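Speaker notes – Folding at home: what changes when the gripper comes to work

Slot: after the morning break. Two speakers. Ruan Maluleke takes the opening and the part on pay and hours, Kiều Trương takes handling and questions. Keep the clicker on the lectern, the side screen lags.

Opening (Ruan)

Say who we are. Tekia does garment care and home tidying, mostly for people who can't or don't want to do it themselves. We started with the shop counter and the home visits came later. Ask who in the room has had a new machine arrive at work in the past year. Wait for hands. Then ask who was asked about it first. Wait again.

Our people are laundry workers, pressers and home helpers. When we agreed to record our handling work for the Stumum project, the idea was that somebody who already knows clothes would hold the tool and do the job with it, so that a robot could later learn from the recordings. That makes our staff the teachers. We want to talk about what teaching did to their working day.

Don't go into the software. If someone asks, Quan is the part that stores and sorts the recordings, and we are not the ones to explain it.

The work itself (Kiều)

Start with hands. A home helper picks up a pair of pants and has done four things before she notices: found the waist, felt which way the cloth runs, shaken it, turned it. With a gripper she has two jaws and no feeling in them. She has to look for what she used to feel.

Dark clothes are the hardest to learn on. Black on black, you lose the seams and the edges of pockets. Our people look for a lining, a button, a line of stitching, anything that tells them where they are on the garment. Then they close the jaws and find out how much cloth they really have.
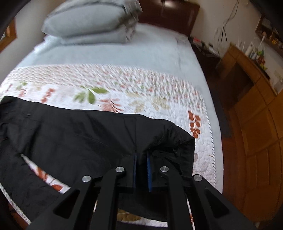
What got slower

Give this plainly, people trust it more. A helper who normally folds a pair of pants in seconds took far longer in the first sessions. Ruan worried about the schedule and he was right to. We had put recording into normal visits and expected the visits to fit. They didn't. After two weeks we took recording out of the visit plan and gave it hours of its own.

Other things that got slower:
Setting up. Charging, checking, finding a clear surface at the right height.
Talking to customers. Some wanted to know what the tool was and where the recordings went. Helpers needed a clear answer and a printed sheet to leave behind.
Breaks. Holding the tool is tiring for the wrist and forearm in a way that folding isn't. We went to short sessions with a rest between them.

What got better

Pause before this one, it surprised us. Staff began to describe their own work. Before the project, if you asked a presser how she handled a coat she would say "you just do it." Now she can tell you she takes the collar first and why. We use those descriptions when we train new people. New starters used to shadow for 9 visits before going out alone and they now shadow for six, and they say they feel better prepared.

Beds matter more than we thought. Most home folding happens on one, and a quilted cover behaves differently from a table. Cloth catches on it, the mattress gives when you press, and the jaws come in at a different angle. In the shop we have a hard table at waist height. Several of our people had never thought of the bed as part of the job until they had to work with a tool on it.

Padded clothes

Jackets and vests get their own minute. Padding slides inside the shell, so you can have a good grip on the outside and still not move the part you wanted. Snaps help, because they give you a line down the front to work from. A hanging loop is useful for finding the top – and a nuisance when a jaw catches it.

The other thing to say is about two tools. Most staff began with one and used their free hand for the rest. That is comfortable, but it hides how much the free hand is doing. With a gripper on each side you have to plan the fold before you start.

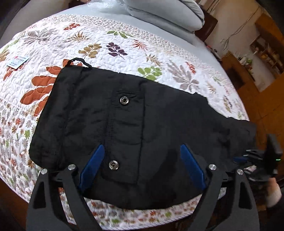
Kiều kept a notebook through March and the same complaint shows up again and again: people open the jaws too late. They reach the cloth, then open, and push it away from them. Opening early fixed most of it. It came from a helper on our evening team and it is now the first thing we tell anyone.

Pay and hours (Ruan)

Recording hours are paid at the training rate, which is above the visit rate. We got this wrong at first and paid the visit rate. Staff objected and we changed it. Say so.

Joining is a choice. Anyone can stop without giving a reason and go back to a full visit schedule.

On jobs: don't promise what we can't. We have told staff that no one's hours will be cut while the agreement with Teletti runs, and that we will sit down with them before it is renewed. Some are happy with that. Some think they are training their replacement and have said it in meetings, with us in the room. Read out the line from the staff survey: "I want to know what my job looks like after this, in writing." We are still working on that document.

Questions (Kiều)

Likely ones: who owns the recordings, what about customers' homes, has anyone been hurt. Customer consent is signed before each visit and covers the rooms to be used. No injuries, but some sore wrists, see breaks.

If time is short, drop the part about beds and keep pay. Leave the sign-up sheet for the afternoon session by the door.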